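Chapter 5

Rules Before Motion: Good Practice for Two-Arm Work in Simulation

After you have studied this chapter, you should be able to write a short task rule sheet for a two-arm cell, explain the difference between a hold rule and a release rule, and keep a trial record which another person can check without asking you.

5.1 Why a simulated cell needs rules

Many students come to the simulator with the idea that rules are for real machines. A simulated arm cannot hurt a person, and a broken part costs nothing. When I taught this course for the first time, in March, I also gave the rules very little time, and the result was 405 trials which we could not compare with each other. One group had stopped the arms at every contact. Another group had let the arms push through the contact and marked the trial as good. Both groups had worked hard, and both had written "completed" in the same column.

The simulator is the place where habits are made. A person who allows an arm to pass close to a fixed rim in simulation will plan the same path later on the shop floor at Hullico, where the rim is steel and the finger is expensive. For this reason we use one set of rules for both.

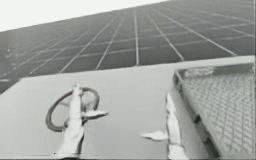

The rules in this book follow the Drislow practice notes, which were written for small workshops and are easy to read. They divide a two-arm task into three parts: approach, hold and release. Each part has its own limits, and a trial must be stopped when a limit is passed, even if the task looks as if it will succeed.

5.2 The work area and the free hand

The first thing to fix is the work area. Write down which surfaces the hands may touch, which they may only pass over, and which are closed to them. A tray with raised rims should always have its own line in the rule sheet – the rim and the bottom are different surfaces, and a hand which is allowed to reach the bottom is not automatically allowed to lean on the rim.

Objects under and behind the table must also be listed. Students often forget them as they are not part of the task. But an elbow does not know what is part of the task.

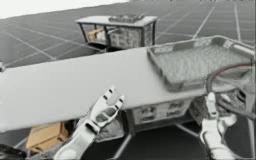
Figure 5.1 Both hands at the near side of the table, with the tray on the right.

In a two-arm task, the hand which holds nothing needs as much attention as the other one. The Xu rule, which you will meet again in Chapter 7, says that a free hand must be in one of two states: waiting at a named position, or moving to a named position. "Somewhere near" is not a position. If your controller permits the free hand to drift, record this as a fault of the set-up and not of the operator.

5.3 Holding flexible and ring-shaped objects

A ring or a loop is more difficult than a block. It has an inside and an outside, and both can catch on something. When one hand grips the ring at a low point, the upper part can reach far above the fingers, so the clearance must be measured from the highest point of the ring and not from the hand. We use a clearance of 40 mm in all exercises. 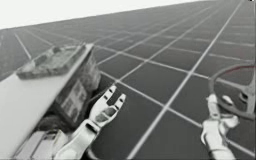

Clearance is checked at three moments: when the grip is closed, when the arm begins to travel, and before release. If the second hand is going to help, it must be open before it enters the clearance zone. It may close only after the first hand has stopped. In the Rongate exercises you will find this written as "open, enter, stop, close", and I ask you to learn these words in this order.

5.4 The trial record

Every trial gets a number, a rule sheet version and one of 3 results: completed, stopped by rule, or stopped by operator. Do not invent a fourth result. Trial 2612 in the course archive has the result "almost", and we still do not know what to do with it.

Exercise 5.1. Deming Qin wrote a rule sheet in which the free hand has no waiting position. Find two places in the task where this can lead to contact, and correct the sheet.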